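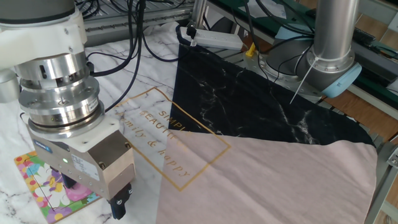

What Is a Pattern That Looks Like Stone?

Marble is a kind of rock. It is heavy, cold to touch and often very pretty, with thin lines that run through it like little rivers on a map. These lines are called veins. You have veins too, under your skin, but the ones in marble do not carry anything.

Many things in our homes look like marble and are not marble at all. The tabletop in the photo has a white marble pattern. On top of it is spread a big sheet of fabric, and the fabric has a marble pattern also! One part of it is black with white veins, and another part is white, so it is not so easy to see where the fabric stops and the table starts. Only the pink part does not pretend to be stone.

Where do real veins come from?

Marble begins its life as another rock, called limestone. A lot of limestone was made at the bottom of old seas, from tiny shells and other bits that piled up for a very long time. Then the rock was pushed deep in the ground, where it is hot and where everything presses very hard. The limestone did not melt, but it changed. Its small grains grew into crystals which hold each other tightly. This new rock is marble.

If the limestone was very clean, the marble comes out white. If there was some clay, sand or iron mixed inside, the marble gets colors and lines. So a vein is a kind of dirt, but a beautiful one.

How does the pattern get on a cloth?

You can not weave a rock. To put marble on a fabric, somebody first needs a picture of it. This can be a photo of a real stone, or an artist can paint the veins by hand or draw them on a computer. After that, the picture is printed on the cloth with ink or dye.

Some printing machines work like the printer at school, only much wider. They put very small drops of color on the cloth. Other machines use big rollers. Each roller carries one color, and the cloth passes under them one after another. When a roller has made one full turn, it starts the same picture again. For this reason a printed cloth often has a repeat, which means the place where the pattern begins one more time.

Real marble never repeats. Here is a small detective job for you: find something at home with a marble pattern, choose one vein with a funny shape, and search for its twin. If you find the twin, the marble was printed.

Gold that is not gold

On the fabric there is also a thin gold frame with the words SIMPLE, BEAUTIFUL and "family & happy" in gold letters. Gold color on cloth is usually not made from the metal. A printer can mix yellow, brown and a little white so that our eyes say "gold". Or the ink can have tiny shiny flakes in it, which send the light back to us.

The last line of the words is a bit strange, no? "Family" is a noun, the name of a thing, and "happy" is an adjective, a word that tells how something is. In a sentence we would say "a happy family". But words on cloths, mugs and T-shirts are often chosen because they look nice together, and they do not always follow the grammar book. I learned English when I was already big, and I collect such words in a notebook.

And the flowers?

In the corner lies a mat with flowers in red, pink, purple, blue and green on a yellow background. Flowers are one of the oldest ideas for decorating cloth. A flower pattern is called floral. Now you have two words for your own notebook: floral, like flowers, and marbled, like marble.

Make your own marble paper

You need a tray, shaving foam, food coloring, a stick, thick paper and a ruler. Ask an adult to stay with you. Food coloring can stain, so wear an old shirt.

Spread the foam in the tray until it is flat.

Put 5 drops of color on the foam, not all in the same place.

Pull the stick slowly through the drops. Stop early! If you mix too much, the veins disappear.

Lay the paper on the foam and press softly with your hand.

Lift the paper and scrape off the foam with the edge of the ruler. The veins stay on the paper.

Let it dry until the next day.

Words to remember

Vein: a thin line of another color inside a stone.

Limestone: the rock that can turn into marble.

Repeat: the place where a printed pattern starts again.

Floral: with flowers.

Written by Leonor Henriques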